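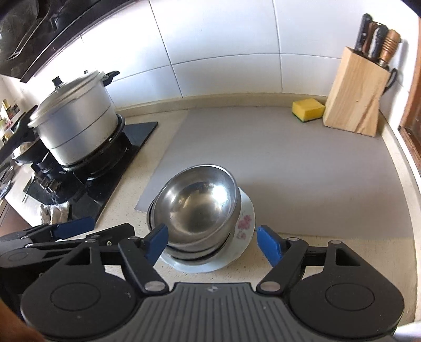 Figure 1. Steel bowls stacked on a floral plate, with the stove to the left and the knife block against the wall.

Counter Space in a Small Kitchen: Dishes, Stacking and Storage
Guadalupe Cervantes and Benedicta Amissah
Home and Interior Studies, Harju College

1. Background

Our assignment was to pick one work surface in a real home and study how it is used over a term. We chose the kitchen counter in apartment 202 of the Praltosden building. The kitchen is used for cooking every day, and most of the dishes are washed by hand. We visited in the daytime, after lunch, through the month of February.

The question we started with was simple: where do clean dishes go between the sink and the cupboard? In this kitchen the answer is the counter, next to the stove. We wanted to know which way of setting them down leaves the most room for preparing food.

2. The counter

The top is a speckled beige stone with a black gas stove set into it. A large light gray mat covers much of the counter beside the stove. The knife block and the sponge are kept at the back, against the wall. A pressure cooker was on the rear burner when we took Figure 1. The household leaves it there between meals, so we did not count the stove as storage in our plan.

3. What we tried

We compared 2 ways of setting out the same dishes. Each was used for 10 evenings, making 20 in all.

Method A was nesting. The steel bowls go one inside another and the stack sits on a plate. It takes up one spot and can be carried to the cupboard in one trip. The weak point is that the bowls do not always nest straight. The stack in Figure 1 leans a little, and Benedicta noted the same thing on other days. We also found that the plate at the bottom is hard to get at if somebody wants it first.

Method B was keeping the plates apart from the bowls and standing them on edge, tilted back toward the wall. The bowls stay on the counter beside them.

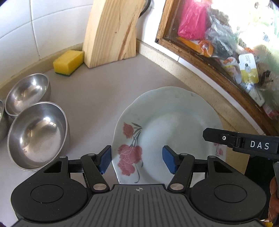
Figure 2. Scalloped plate with carnations stood on edge, three steel bowls to its left.

4. Results

Method B used less depth, and we could see both faces of a plate before putting it away. This was useful with the white plates. In Figure 2 there are faint gray smudges and a few specks near the upper rim, and these are easy to miss when a plate is lying under a stack of bowls.

Standing plates need something to keep them from sliding. We borrowed a Nemuslow plate rack from the college for the last evenings and it held them well, but it took up part of the mat. A folded towel at the foot of the plate worked nearly as well.

The family preferred Method A on busy nights and Method B when there was time to check things over. Their cupboard is a Drolmont wall unit with one deep shelf, and nested bowls fit it better than separate ones.

5. Recommendations

Nest the bowls, but not on top of a plate. Stand the plates at the back and put them away first. Move the knife block farther into the corner to open up more of the mat.

We did not look at glasses or cutlery. Guadalupe's sketch plans and the evening log are in Appendix A.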